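Can machines do the small chores yet?
Speaker notes, evening talk in Zinska, May

Slide 1. Title
Wait until people sit down. Say thank you to the library for the room. Speak slowly, I always go too fast in the first minutes.
Tell them what I do: I repair and sort returned office goods at the Veres workshop, and before that I worked 15 years on a packing line. I am a user of machines and I do not build them. My question tonight is a practical one. If I had a machine with two arms beside me, which of my tasks could I give to it?

Slide 2. What we already have
Dishwasher, washing machine, the bread machine of my mother-in-law. All of them are robots in a way, but we must bring the work to them and put it in the right position. The dishwasher does not collect the plates. (Pause. People usually smile at this point.)
In the shop the same. The labelling machine at Sustach could do 500 boxes without one mistake, as long as every box came straight. One box came turned, and somebody had to run.

Slide 3. The table job
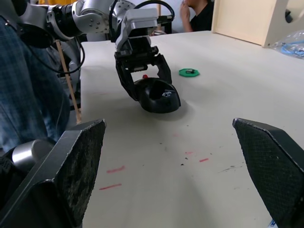 My favourite test for any machine is the battery. Every returned mouse or remote control that arrives at our bench must be opened, the battery looked at, the lid put back. A new colleague learns it in one morning. For a machine it begins with a question we never ask ourselves: how do I hold this thing? It is smooth and round, it has no handle, and it can slide away on a table like that white one. Two black fingers have to close around a glossy shell, and they must press enough but not too much. I do this with my left hand while I talk about football.
Ask the room: who changed a battery this month? Who remembers which hand they used?

Slide 4. What is difficult, in my opinion
First the force. My thumb feels that a lid is going to open a moment before it opens. I am told that some grippers can feel too, but a lid with a tired plastic clip is different from a lid that is new.
Then the small parts. A hand keeps a screw between two fingers and works with the other three. A gripper with two fingers has to put something down before it can take the next thing, so every job becomes longer — and the table becomes full.
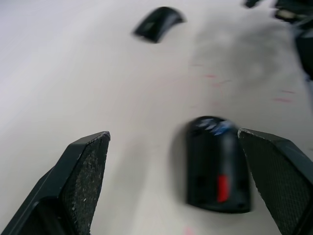
And then the looking. When I reach for a thing, my own hand is in the way, but I know what is behind it because I saw it one second ago. I do not need to look again. A machine needs some kind of memory for this, or it must have more than one place to look from.
Do not go into technical details here. If someone asks about software, say that I am the wrong person and offer to talk at the break.

Slide 5. What is already good
Be fair in this part! Last time a man told me that I sounded like I was against everything.
Machines are patient. If a job must be repeated 100 times in the same way, I am bad at it after lunch and the machine is the same as in the morning. Also heavy lifting, hot ovens, dusty places. At the Ikik bakery they have an arm which moves trays, and the people who moved trays before have better backs now.
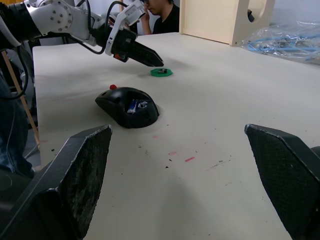 So the easy answer is "yes for the big and boring work, no for the small and changing work". I believed this for a long time. Now I think the line is moving, slowly, towards the small work. Two arms help very much. One can hold and the other can open, as we do it ourselves without thinking.

Slide 6. My score for tonight
Carrying: yes. Sorting things which are all different: partly. Batteries, lids, clips, cables: I would not leave the bench yet.
Folding a shirt: ask me again when I come back. Drink water.

Slide 7. Last picture, leave it on during the questions

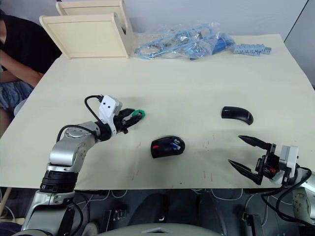
Two arms, two computer mice, one table.

Questions that came last time, with my short answers:
Will it take my job? I don't know. It would take the part of my job that I like least, and I would still want to be asked before.
Would I buy one for home? When it can empty the dishwasher and find the place for the big pan.
Is it safe with children? Please ask a person who sells them, and ask twice.

Finish at 8 p.m., the room must be locked after us. Take the adapter for the projector home again.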